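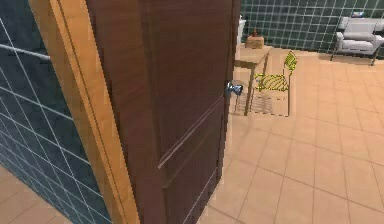

## 4. Setting Up a Study Abroad Application in Dillia

This section covers the student side of the Dillia placement portal, from first sign-in to submission. Advisor functions are described in Section 6. Exchange places at Kamari and Tolano use the same form, but the housing step differs (see 4.3).

### 4.1 Before you start

Have the following ready:

- student ID number and campus password
- unofficial transcript in PDF format
- passport, or the receipt for a passport application
- name and email address of one faculty referee

The portal closes an idle session after 30 minutes. Text that has not been saved is lost.

### 4.2 Creating the application

1. Sign in and select **New Application**.
2. Choose the host campus and the term. The term cannot be changed after step 5.
3. Enter your major and the number of credits completed.
4. Upload the transcript. The file name must not contain spaces or accented letters.
5. Select **Confirm Host**. The portal assigns a file number and shows it at the top of each page.
6. Open the **Courses** tab and add at least 5 courses in order of preference.
7. For each course, select the home course it should replace. If there is no match, select **Elective Credit**.
8. Select **Save Draft**.

> **Note:** Course matches marked in gray have not been reviewed by the department. They can be submitted, but credit is not guaranteed. Send syllabus questions to Hermine Marti in the registrar's office.

> **Caution:** Do not open the same application in two browser tabs. The tab saved last overwrites the other.

### 4.3 Housing

For Tolano, housing is assigned by the host campus and the **Housing** tab stays locked. For Kamari, complete the steps below.

1. Open the **Housing** tab.
2. Select **Residence**, **Shared Apartment**, or **Host Family**.
3. Enter any dietary or medical needs. Enter "none" if there are none - a blank field blocks submission.
4. Read the deposit terms and check the box. The deposit is 330 euros and is charged only when a place is accepted.
5. Select **Save Housing**. 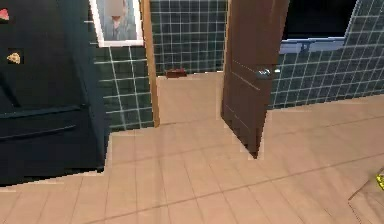
Students who select **Shared Apartment** receive a move-in checklist with the placement letter. Complete it on the day of arrival and return it through the portal. List each large appliance on its own line, with its color and type, so that it can be matched to the inventory at move-out. For a refrigerator like this one, "black, French door, bottom freezer drawer" is enough. Leave magnets and other small items off the list. Damage is reported on the second page of the checklist, with one photo per entry.

### 4.4 Funding

1. Open the **Funding** tab and select each source that applies.
2. If you hold the Özkan Travel Grant, enter the award number. The grant pays 788 euros per term and is sent to the student account after arrival.
3. If your home aid package transfers, select **Request Transfer**. Alper Polat in financial aid receives the request and replies by email.

### 4.5 Submitting

1. Open the **Review** tab. Items in red must be corrected.
2. Select **Submit**. A confirmation email follows within the hour.
3. Keep the confirmation code. It is needed to withdraw or defer.

| Message | Meaning | Action |
|---|---|---|
| Error 374 | Referee email not accepted | Use the referee's campus address |
| Draft locked | Advisor is viewing the file | Wait, then reload |
| Term closed | Host deadline has passed | Contact Aslı Yalçınkaya, study abroad office |

The portal is offline for maintenance every Sunday from 2 a.m. to 5 a.m. Drafts saved before that window are kept.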